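# Zatirora: two-arm shirt folding, student club dataset

README / data card, v2. Robotics club, Lirdale. Maintained by Taner Kaplan, ask Chantal Beaulieu about anything on the labels side.

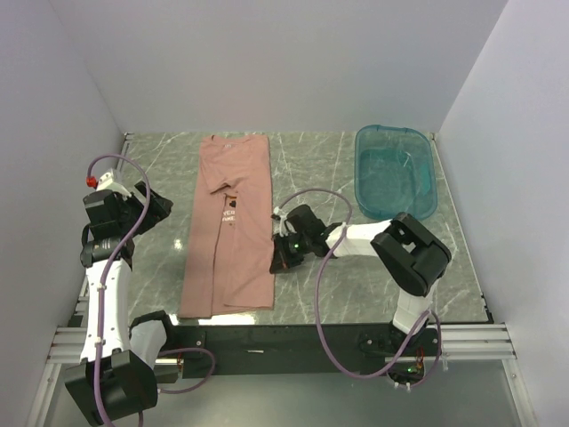 Short version: 740 episodes of two small arms folding T-shirts, teleoperated by club members, joint logs plus video. Built for our spring demo and for the Sodenlow student challenge. We are putting it up because three other school teams asked and emailing zip files was getting silly.

Please read "Known problems" before you train on it. Really.

## Whats in it

- 740 episodes total, one shirt per episode
- 173 held out for eval, don't mix them in
- 25 frames per second, all views
- joint positions and gripper opening for both arms, same clock as video
- one text instruction per episode
- success label, yes / no / partial

Episodes are numbered in recording order. Gaps in the numbers are deleted takes, not missing downloads. Stop asking :)

## Task

Shirt starts on the table, flat or half folded or crumpled. Goal is a folded shirt. Three sub tasks, tagged in `meta.csv`:

`flatten` - crumpled to flat. Hardest by a lot.

`half` - lengthwise fold, sleeve over sleeve, then line up the hems. Most of the data is this.

`stack` - fold short ways and put it in the tub. Only added in November, so it's thin. Don't expect a policy to learn it from what we have.

Pink shirt is in more episodes than it should be. It is the one that behaves. Thicker cotton, keeps a crease. The thin ones stick to themselves and everyone got tired of them.

## Setup

Two arms on one bar at the front of the table, walls on the other three sides. Walls are plain on purpose: first version had the club room behind it and the model learned who was standing there. Marble-print tabletop is just the one we got, works ok, but see glare below.

Cables run along the arm links in clips with slack at the gripper. Leave MORE slack than you think. Our first loop was too short and the wrist would pull up at full reach, which shows in the joint data as a little bounce. Those episodes are tagged `cable`.

Before every session:

1. home both arms
2. check the clips
3. run `check_clock.py`, fix drift before recording, not after
4. shirt in start pose from the card
5. write your initials in the log

Step 5 gets skipped constantly. If `operator` is blank that's why.

## Who recorded

Club members, ages 15 and up, leader arms, one person driving both sides. Everybody did practice takes first and those are not included. Taner drove most of `flatten`. Chantal drove most of `half`, and her takes are slower and smoother, so if your policy comes out in two styles thats where it comes from. There is an `operator` column if you want to train on one person only. We tried it, helped on `half`, did nothing on `flatten`.

## Labels

Done by hand from video, by someone who didn't drive that episode. Rules:

- yes: hems line up within 2 cm, no sleeve sticking out
- partial: right shape, off by more than that
- no: everything else incl. dropped and gave up

When two people disagreed it went to Chantal. She is strict about sleeves.

## Known problems

- Glare. Overhead light makes a bright spot on the table, moves a bit between sessions. On light shirts it can look like part of the fabric.
- Same table, same walls, same everything. Will not transfer to your kitchen. Didn't transfer to the next classroom either.
- Shirts with prints: model likes to grab near the print. We think it's using it as a landmark. Turn some shirts print side down if you record more.
- Right gripper pads were swapped partway thru, new ones grip harder. Column `pads` is old / new.
- A few instructions say "left" and mean the operator's left. Same as the arm's left for us, check yours.
- Not enough failures. People hit delete when it went badly. Please keep your bad takes, we wish we had.

## Loading

Unzip, then `python load.py --split train`. Needs the video files next to `meta.csv`, not in a sub folder. If you get a length mismatch on one episode just skip it, loader has `--skip-bad`. Proper fix is on the list.

## Baseline

Small imitation policy, trained overnight on the lab desktop. Folds `half` pretty well from the card pose. Rotate the shirt a bit and it gets lost, hovers, sometimes pinches the table. `flatten` basically doesn't work. Not posting a score until we rerun eval with the new pads, the old numbers mix both.

## Using it

Fine for school, club and hobby stuff. Credit "Zatirora, Lirdale robotics club". Kılıçarslan prize entries: the rules say list outside data, so list it. Ask first for anything you sell.

## Todo

- more `stack`
- long sleeves (have 1 shirt, need more, donate!!)
- blank operator rows, match from the sign in sheet
- write down the camera settings somewhere that isnt Taner's phone

Last edit Jan 26, 2025

25 shares | 2 comments

Related
- Zatirora arm build notes and parts list
- Leader arm calibration, step by step
- Sodenlow challenge: our team log
- Sock sorting dataset (old, one arm)

Contact: Taner Kaplan or Chantal Beaulieu, club mailbox | © Lirdale robotics club | Back to top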